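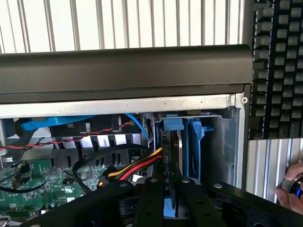
Asked by Danang Wuisan on 2025-03-06 in Home & Workshop > Automation

Can a machine swap a hard drive yet?

I fix up old office towers in a back room behind my brother's shop. Same job all day: side panel off, squeeze the blue latch, pull the drive, swear at the cables, put another drive in. I have 300 of these to get through before December and two thumbs that have filed a complaint. Has anybody seen an arm do this for real, outside a sales video? My vacuum robot still loses fights with a bath mat, so I'm keeping my hopes modest.

3 replies

Furtado
Depends what you mean by "do." Picking up a drive from a holder that keeps it in the same spot every time is old news. Getting it back out of a case is the hard part, mostly on account of the wires. A power lead never lies the same way twice, and an arm that can't feel a snag will happily pull the plug off with it. I'd trust one with the drive carriers long before I'd trust it with a SATA connector.
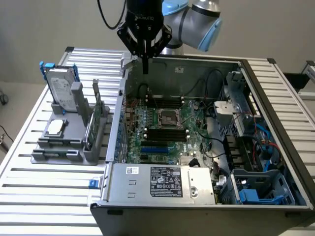 Cosow
I'd worry more about the latches. Plastic that old snaps if you look at it wrong, and you learn that with your fingers. Ask any seller to run 14 different cases in a row, no touching. Mine got through 4 and then wanted to discuss a service contract.

Sollska
just hire a teenager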